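Changes to Compressed Air Shutdowns and Leak Reporting

July 2026

The compressed air system at the Haworth building will move to a revised shutdown schedule. The main header is held at pressure through the night for a small number of users, and most of the air made after hours goes to leaks. Under the new schedule, the east branch will be isolated at the end of second shift and restored before first shift. The west branch stays live because the dryer purge and the two pneumatic dampers depend on it.

The change follows a leak survey led by Vicente Bustos. The survey covered 200 fittings with an ultrasonic detector, and 40 were tagged for repair. Most of the tagged items were quick-connect couplers with worn seals. Threaded joints on the older drops made up most of the remainder. Five drops no longer serve any equipment and will be capped at the header valve.

Couplers will be replaced with the Kateo full-flow type already used on the Prukness line. The plug profile is the same, so existing hoses do not need new ends. Do not mix seal kits between the old and new bodies. The grooves are different depths, and a seal from the old kit will pass air under load.

Anyone who needs air on the east branch after hours should send a request to Sandra Lockwood with the drop number, the pressure required and the expected run time. Standing requests must be renewed in October.

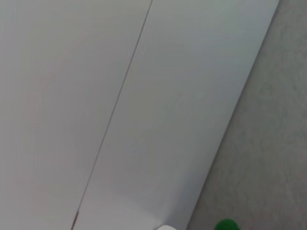
Plant Utilities Group

Drop numbers are being reissued in one series, and the old letter prefixes will be retired. The list is kept by Marjorie Holroyd in Room 768. Until the new tags are on, leak reports should give both the old number and the nearest column.

Condensate drains on the east branch will be checked by hand after each restart during the first month. Report any water at the point of use to Plant Utilities before adjusting the filter bowl.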